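How to Make a Duct Tape Wallet (and Everything Else That Starts With a Sheet)

Updated 27/04/2020

If you have a roll of tape and a free afternoon, you have a wallet. I made my first one in middle school, it lasted almost four years, and I have been hooked ever since! My kitchen drawer is now mostly tape. I have made wallets, pencil cases, a lunch bag, a checkbook cover for my mother (she still uses checks, bless her) and one very stiff bow tie that I wore exactly once.

This tutorial covers the classic bill-fold wallet with two card pockets. Once you can make a flat, even sheet of tape you can make nearly anything, so I'm going to spend a lot of time on the sheet and then move fairly fast through the folding.

What you need

One roll of duct tape, the ordinary width, just under 2 inches. A 20-yard roll is plenty.
A cutting mat or an old cutting board.
A craft knife with a fresh blade.
A metal ruler.
Scissors you don't love.
Rubbing alcohol and a rag for the blade.
A dollar bill and an old gift card for sizing.

About the tape. Cheap tape is thin, and you can often see the threads right through it. It tears easily, which feels great while you're working and terrible two months later when the fold splits. The thick contractor stuff goes the other way and gives you a wallet like a paperback. Go for the middle of the shelf. Plain silver is the easiest color to learn on, and it also happens to be my favorite. The printed patterns are fun, but the plastic on some of them is slick and the next layer doesn't want to grab, so save those for an outside layer once you've made a couple.

Getting the work surface ready

You want something smooth and hard that tape will peel away from. A laminate counter works, glass works, a big plastic cutting board works. Painted wood does not, and please don't ask me how I know about varnish. Wipe the surface down and let it dry completely. Crumbs and pet hair will go straight into your glue and stay there forever.

Try one strip in a corner first. Press it down, count to ten, lift it slowly. If it comes up clean you're good to go.

Making the sheet

Tear or cut your first strip about 9 inches long. That's longer than the wallet will be, and you'll trim the extra later. Lay it sticky side down, left to right, pressing from the middle out to the ends with your thumb.

Lay the second strip just below it, overlapping the first by about a quarter of an inch. Keep going down until the sheet is 8 inches tall. With normal tape that's five strips. Don't stretch the tape as you put it down! A stretched strip looks perfect for a minute and then shrinks back and pulls its neighbors into ripples. Let it come off the roll loosely, cut it, and only then lower it into place.

Leave the ends ragged. People waste so much time trying to line up both sides, and every bit of it gets cut off anyway.

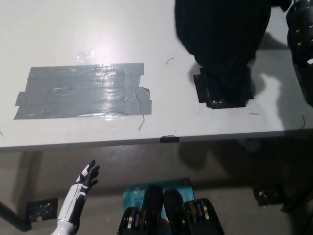 Wrinkles are the thing I get the most mail about, so let's talk about them. A small bubble can be pricked with the tip of the knife and rubbed flat with the back of a spoon. A crease is harder. If it's shallow, rub it down and forget it, since the inside of the wallet will hide it. If it's a real ridge, lift that strip and lay a new one. Priya Ambrose wrote in to say that she never lifts a strip at all, she just slices along the ridge, presses the two edges over each other and puts a short patch on top, and that her wallets come out flatter for it. I tried it on my next two and she's right, at least for ridges that run the long way. Across the strip I still prefer to start over.

Once all the strips are down, peel the whole sheet up slowly from one corner, keeping your hand low and close to the surface. Flip it so the sticky side faces up. This is the scary part, and it gets easier. If the sheet curls over and touches itself, stay calm and pull it apart right away, before the glue settles in.

Now cover the sticky side with a second layer, this time sticky side down, starting at one end. I like to run the second layer the same direction as the first but shifted by half a strip, so that no seam sits right on top of another seam. Some folks run it crosswise for strength. Crosswise is stronger, true, but it makes the long fold stiff, and a wallet lives or dies by its long fold.

Trim the finished sheet to 8 inches wide and 7 inches tall. Use the metal ruler, hold it down hard and make two light passes with the knife instead of one heavy one. Wipe the blade with alcohol when it starts to drag. It will drag a lot. Glue builds up quickly, and a gummy blade is what gives you those chewed-looking edges.

Folding the bill pocket

Fold the sheet in half the long way so you have a piece 8 inches wide and 3 1/2 inches tall. Run the spoon along the fold, firmly, three or four times. Drop your dollar bill in. It should sit inside with a little room above it and plenty of room at the sides.

Cut two strips of tape 3 1/2 inches long and slice each one in half lengthwise so they're narrow. Use one on each short side, half on the front, half wrapped around to the back. You now have a pocket open along the top. That's already a wallet, sort of!

Fold it in half again, side to side, and put something heavy on it overnight. I use the big dictionary. Half the wallets I see that "won't stay shut" were never pressed.

Card pockets

Make a small double-sided sheet just like the first, 3 3/4 inches wide and 4 inches tall. Cut it into two pieces, each 2 inches tall. Put the gift card behind one of them and check that about a quarter inch of tape shows on each side of the card.

Open the wallet flat with the inside facing you. Set the first pocket piece on the left half, about half an inch down from the top edge, and tape it along the bottom only. Set the second one lower, lined up with the bottom of the wallet, and tape that along the bottom too. Then run a narrow strip down each side to catch both pockets at once. Keep the gift card in while you do this. Without it you'll pull everything too snug and your cards will never go in.

The pockets will feel tight for the first week. They loosen up. If you make them comfortable on day one, your library card will be on the sidewalk by summer.

Do the right half the same way if you carry a lot of cards. I leave mine plain and stick a see-through ID window there, cut from the front of a zip-top bag and taped on three sides.

Finishing the edges

Go around the outside with one more narrow strip, folded over the edge like the binding on a quilt. Start at the fold rather than a corner. At the corners, snip off a tiny triangle so the tape doesn't bunch up. The top edge of the bill pocket gets bound too, but each lip separately, or you'll have taped your wallet shut. (I have done this. Twice.)

How much does it cost?

Very little. A wallet with two pockets and full edging uses a bit less than four yards of tape, counting the pieces you ruin. The first one will eat more. I ran a little make-and-take table last October at the Clastgate library and we went through some 50 rolls over the weekend, mostly because the younger kids wanted to make swords.

Care and repairs

Don't leave it on a dashboard in hot weather. The glue softens, creeps out at the seams and picks up lint, and then you have a furry wallet. If that happens, rub the seams with a cotton swab and a drop of rubbing alcohol, let it dry, and rebind the edge.

The long fold goes first, always. When you see threads, lay one fresh strip over the outside of the fold with the wallet closed. Put it on with the wallet open and it'll buckle every time you shut it.

Don't put it in the wash. It'll come out in one piece, oddly enough, but the inside layers slide around and you'll never get it flat again.

What to make next

A pencil case is the same sheet, just bigger, with a zipper taped along the top. A book cover is even easier, and a great way to use up a sheet that came out crooked. For a tote bag, make each panel separately and join them with tape inside and out, and double up the handles, then double them up again.

And if you want to try colors, lay out your strips next to each other before you commit to an order. I once did a sunset pattern in five shades and only noticed when it was finished that I'd put the orange in upside down. I carried it for a year anyway and I loved it!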